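August, 6 a.m.

Awake before the alarm again. The scale said 222, down two from last month, so the walking is doing something. I went out along the Moltbridge road while it was still cool and was back in 30 minutes. The creek is very low. My left heel hurt on the hill, and I think the shoes are finished.
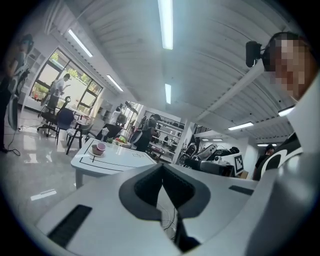 Paid the rent after breakfast and then sat down with the Skovero bill. They want $251 for the furnace inspection, and I had written down less than that in the spring. I'll call them. The back bedroom still needs a ceiling, and I keep changing my mind about it. White ribbed panels like the ones over us there would hide the old cracks and save me from plastering. Drywall would look better — but it's more work for my neck.

Lunch was beans and the last of the cornbread. I pulled up the squash, which had mildew, and watered the tomatoes.

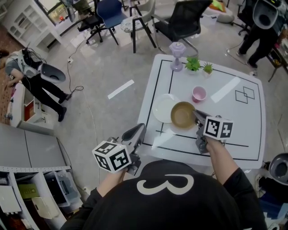 The peppers are slow this year. I may move two of them to the south wall if the heat keeps up. Finished the chapter on the Acuña crossing in the evening and got as far as the river camp. The savings account is at $550 — enough for shoes and the furnace, with the ceiling put off until fall. Bed at nine.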